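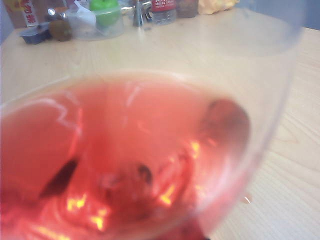
Mohammed
Tinkerer and blogger, Gurura shared workshop

So the Darard arms can finally handle stemware! I've been picking at this since August, mostly in the evenings, and glass has been the most annoying thing I've tried on the bench by far. You can see right through it (so can the cameras, which is the whole problem), and the depth readings were so full of holes that I gave up on them and trained on plain color video instead. That took 155 recorded runs, me on the leader arms, shoulders aching. 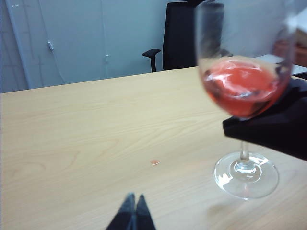 Colored liquid helps a lot, by the way. With plain water the wrist camera had next to nothing to hold on to, and pink stands out nicely against that pale tabletop. A drop gets out now and then — I keep a rag in my back pocket and my jeans are a bit of a disgrace.

The other thing I changed was grip force. My controller takes values up to 1,000 and I'd been squeezing way too hard, so now I start at 30 and step up until the stem stops slipping. I've lost 3 glasses so far, all of them before that change. 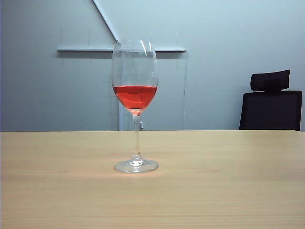
I also slowed the lowering move way down, and wow, setting a glass on its foot is so much harder than picking it up. Next I want to port everything over to Edar, my little scheduling script, so both arms can share one queue. If you've got tips for soft fingertip pads, please leave them in the comments!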